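Furniture notes, 3 Apr 2024. A few posts on buying a dining table, as I just finished doing it.

Start with the room. Ours is narrow, so I taped the outline of the Mondar table on the floor and left it there for six days. We kept bumping into one corner. The Mondar was out.

Next was the Surnoso, a round pedestal table with a walnut veneer top. Good size, and no legs to hit with your knees. The store in Nedville wanted $1201 before delivery.
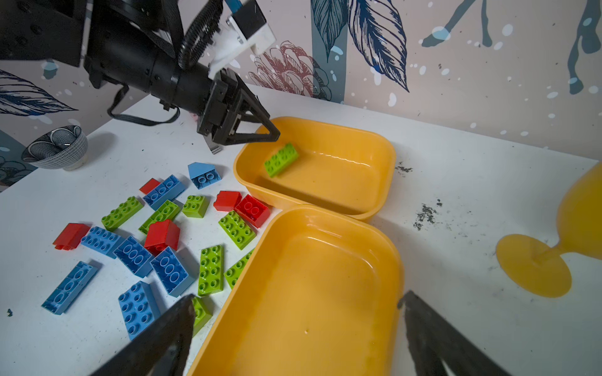
Riviere Home replied: Check whether that price includes the leaf. On ours it was sold separately and we only found out in November, right before company came.

Good point, and no, it didn't. The leaf was another $300. I had set a limit of $1000 for everything, so I asked about the floor model.

Floor models are worth a look if you check the underside. Feel for loose screws and look at the edge of the veneer for chips. Lean on the table with both hands – if it rocks, walk away.
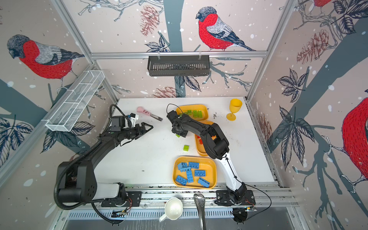 The other thing I looked at was the finish. A matte top hides fingerprints but holds on to grease. A satin one wipes down faster. We eat at ours every day, so I went with satin.

Chairs can wait. We are using the old ones with new felt pads. Seat height is fine, and the arms clear the apron, which I had forgotten to measure.
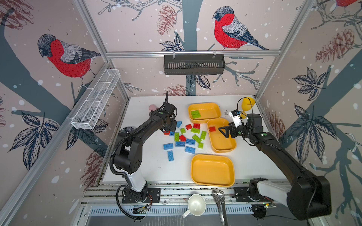 White tabletop, yellow tray, red brick.

Delivery took two people and one trip. Keep the hardware bag and write the table name on it. I put ours in the kitchen drawer with the spare felt pads.

Last post on this. The Riviere sideboard is next on the list, but only after I measure the wall again. 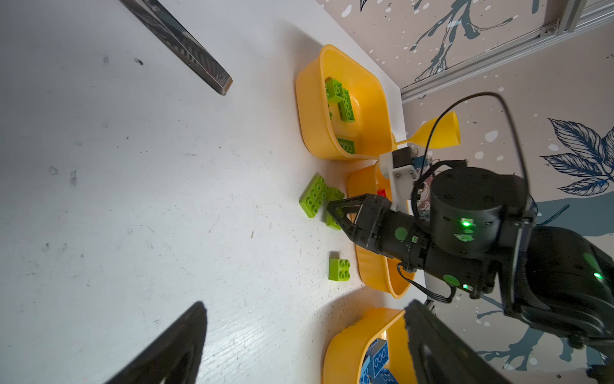 Green and blue blocks, yellow bins.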